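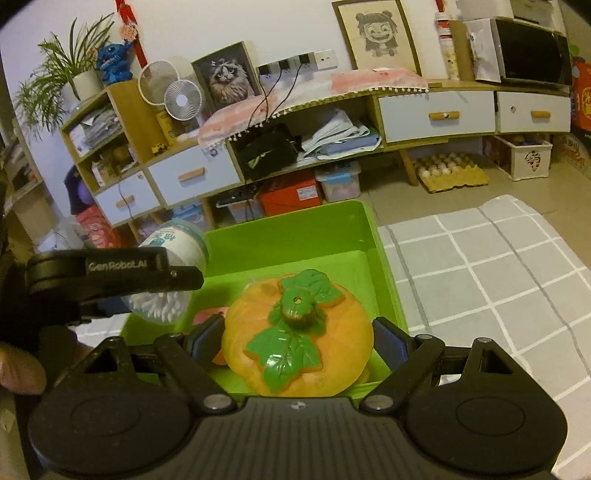 Fouzia Bhutto wrote in to ask whether she really has to change the chain and both sprockets together on her commuter, or whether her dealer is just padding the bill. So that's where I'll start, as I get asked it more than anything else.

Do I need to replace chain and sprockets as a set?

Yes, nearly always. A new chain on hooked teeth wears out in no time (I tried it once on my old Esteo and had it slapping the swingarm before June was out). If the front sprocket is the only thing you're changing because you want different gearing, and the rest is fairly fresh, you can get away with it.

How often should I lube it?

I do mine every 300 miles or so in winter and stretch it a bit when it's dry. Do it after a ride, with the chain still warm, then leave it overnight. If you do it just before setting off, most of it ends up on your back wheel - and your number plate, and your jeans.

Which cleaner do you use?

Paraffin and a soft brush. I've had a tin of the Codis chain cleaner on the shelf for ages and it's fine, but it costs a lot more and I can't see any difference. Keep petrol and wire brushes well away from the O-rings please!

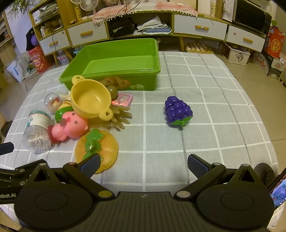 How much slack is right?

Whatever your handbook says, measured at the tightest spot, halfway along the bottom run. Mine should have 38 mm and I'm happy with a touch over. Too tight is far worse than too loose, it'll eat your gearbox output bearing. Turn the wheel and check in a few places, as chains don't wear evenly.

Can I go up a tooth on the front for motorway work?

You can if there's room behind the cover. I went from 14 to 15 before riding up to Midtbø and it was lovely on the long stretches, bit of a pain on the hairpins. Your speedo may read wrong afterwards if it's driven off the gearbox.

Is a chain oiler worth it?

If you do big miles, yes. Vanderleia Rezende has one on her tourer and got over 20,000 miles from a chain, which makes me quite jealous. I only pop over to Trusetdale and back, 66 miles there and back, so I stick with the spray can.

Rivet link or clip link?

Rivet on anything with a bit of power. Clips are OK on small bikes, closed end facing the way the chain travels.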